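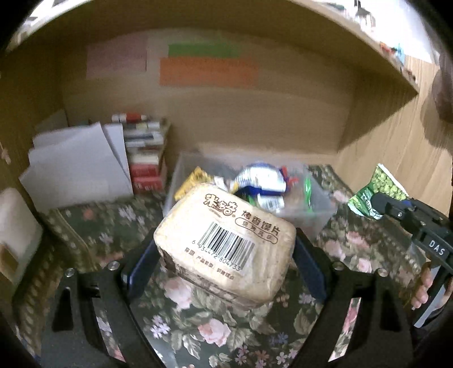

The Holroyd Port Users' Association has published its reply to the Brakura Harbor Authority, and I reproduce the main points on this blog for members who did not receive the circular.

The Authority stated in February that the delays at the Atby grain berth were caused by the late filing of cargo papers. The Association does not accept this account. Papers for all 11 vessels named in the notice were lodged before the deadline, and stamped copies were attached to our reply.

The Association also regrets that the inspection contract was given to Trasex without any notice to berth users. Under the current arrangement, two inspectors cover both the grain berth and the container yard, and ships arriving after 2 p.m. must wait until the next morning for clearance. Crews and truck drivers bear the cost of that wait.

We have asked the Authority to withdraw its statement, to publish the terms of the contract, and to restore the evening inspection until 11 p.m. A meeting has been requested and no date has been offered.

Members who hold records of delayed clearance are asked to send copies to me before the next session.

Graham Tunstall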